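Paid participants wanted: record household tasks by hand for robot training

Kundon is looking for people to record everyday household tasks at home with a pair of hand-held grippers. The recordings are used to teach robot arms how to pick up, move and put away ordinary things. You do the task, the grippers record how you did it, and the files go to our team for checking.

We have 84 places in this round. No technical background is required.
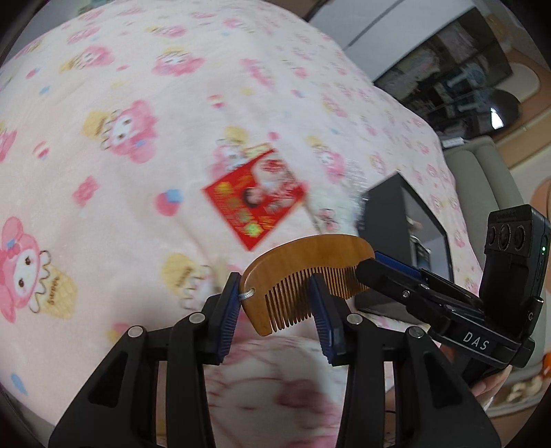
By Ginette Perrin, Participant Coordinator
Home Recording Program, Kundon

What you will do

You will get a task list each Friday. A typical task is tidying small items from a bed into an open box, or taking them out again and laying them on the bedspread. Combs, small packets, soft toys and cables are all common. You use your own belongings and your own rooms, and you leave the rooms furnished the way you normally have them.

Each task is repeated several times. Between repeats you change where the items lie and which way they point. You pick up the item with the gripper, move it at a steady pace, set it down and open the jaws fully before starting again. If you drop something, keep recording and pick it up with the gripper. Dropped items are useful to us and you will not lose pay for them.

Later lists include two-handed tasks, such as passing an item from one gripper to the other or moving a box with things in it. Most people find these slow for the first few days.
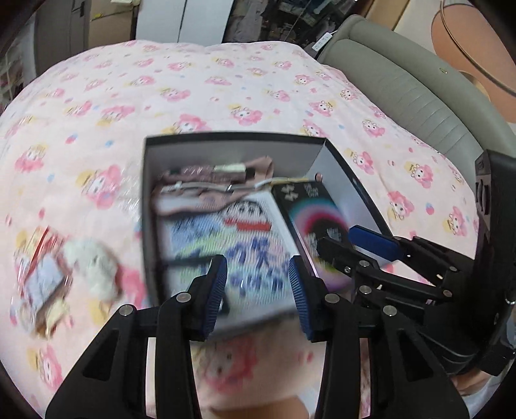

Handling an open box during a tidying task.

Hours and pay

The work is 8 hours a week for 5 weeks, beginning in December. You choose your own hours as long as the week's list is uploaded before the next one comes out. Participants who complete the full program are paid $2870. If you stop early, you are paid for the weeks you finished.

The first session is a video call with Raphaël Courtois, who runs training. He will go through holding the grippers, starting and stopping a recording, and uploading. Please set aside a full afternoon for it. Training counts toward your first week's hours.

Who can apply

You must be 18 or older and able to hold a tool in each hand for up to twenty minutes at a time. You need a home internet connection that can handle large uploads overnight, and a room with decent light. Left-handed people are welcome. So are people who share a home, but everyone living there has to sign the consent form before you start.
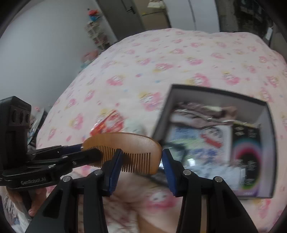

We ask for steady work more than fast work. A person who takes her time lining up the jaws on a thin object will give us better recordings than someone who rushes through the list. Reviewers send back notes on the first batch, usually within two days, and you may be asked to redo a few tasks. Redone tasks are paid at the same rate.

Privacy

The recordings show your room and may show your hands, clothing and belongings. Put away mail, medicine, family photos and anything else with personal details on it before you begin. You can ask us to delete a recording up to the end of the program. Sound is not kept.

How to apply

Fill out the short form on the Kundon participant page and choose "Home Recording" from the menu. Tell us which rooms you could use and what times of day you are usually free. You do not need to send a resume. If you took part in the earlier Plaketti round, say so on the form and you can skip the training call.

Equipment is shipped to you and returned at our expense. Please keep the carton.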